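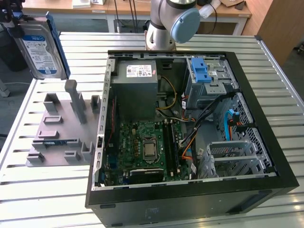
Refurbished Desktop Tower, Black, Model Line Paterson

Supplied by Drududix, Hamville

Product overview

The Paterson line consists of black desktop towers prepared by Drududix for offices, schools and public reading rooms. Each unit is a used business computer that has been opened, cleaned, checked and fitted with the storage specified by the customer at the time of order. The line is intended for general work: correspondence, record keeping, web access and the operation of a printer or a scanner. It is not intended for video editing or for games.

Towers are drawn from several production runs of the same general type. Small differences in the layout of cables, the color of the plastic fittings and the wear of the outer case are to be expected between units in one order. Such differences do not affect the warranty.

Case and access

The interior is reached by removing one side panel. For any work inside the case, the tower should be laid on its side with the opening facing upward, on a firm and level surface. The power supply, the processor, the memory slots and the drive cage can then be reached from above.

Place the removed panel flat and well away from the edge of the table. Panels that have been bent will not close correctly and are not covered as a fault on return.

Processor and memory

The processor is installed before delivery and should be left in its socket. The memory slots stand beside it. Customers who wish to add memory should quote the number on the packing slip when ordering, so that a matching module can be supplied. A module is correctly seated when the clip closes without being forced.

Storage

Hard disk drives are of the 3.5-inch size. Each drive is supplied with a plastic rail already attached, and the drive cage has a plastic release latch. The usual order of work is as follows.

Switch off the computer and unplug the power cord from the wall.
Lay the tower on its side and remove the panel.
Hold the drive by its long edges and keep fingers clear of the exposed circuit board.
Slide the drive into the cage until the latch engages.
Connect the data cable and the power cable, and check that neither is stretched.
Replace the panel before switching on.

Drives may be ordered empty or with an operating system installed. An empty drive must be prepared by the customer before use. Drives taken from other computers may be fitted, but Drududix does not test them and accepts no responsibility for the data they hold.

Cables

Data cables are supplied in more than one color. The color has no bearing on speed or function – a blue cable and an orange cable may be exchanged freely. Many customers find it useful to keep one color for the system drive and another for storage, and a written note of the arrangement may be kept with the computer.

Cables should be led away from any fan and should not be trapped under the rim of the case when the panel is closed.

Expansion

An expansion card may be present, depending on the unit. Cards supplied with the tower have been tested in place. Customers fitting a card of their own should confirm beforehand that the power supply is adequate. The rating is printed on the label of the power supply and may be read with the side panel removed.

The power supply itself must not be opened. It contains parts that can hold a charge after the cord has been unplugged. A faulty power supply is replaced as a complete unit.

Care and placement

Leave clear space behind the tower for air to pass. Dust should be removed from the case once a year, or more often in rooms with carpet. Use a soft brush and a low flow of air. Household sprays and damp cloths must not be used inside the case.

Ordering

Orders are accepted from institutions and from private customers. The smallest institutional order is 3 units, and the largest that can be prepared as a single batch is 42. Larger requirements are divided into batches and delivered separately. Preparation of a batch takes 19 working days from confirmation of the order.

Keyboards, mice and screens are not included and may be added from the accessories list. Power cords are included.

Delivery and returns

Delivery within Hamville is carried out by Drududix. Deliveries outside the town are made by Gusov Freight, and a signature is required on receipt. Please examine the outer carton before signing and note any damage on the delivery form.

The warranty period is 2 years for the tower and for any drive ordered with it. Opening the case to fit memory, a drive or a card does not end the warranty, provided that the steps on this page have been followed. Units returned for repair should be sent without accessories, and customers are asked to copy their files beforehand – drives may be erased during testing.

Orders for delivery in September should be confirmed in writing to the Hamville office.

Page last revised: 24 August 2022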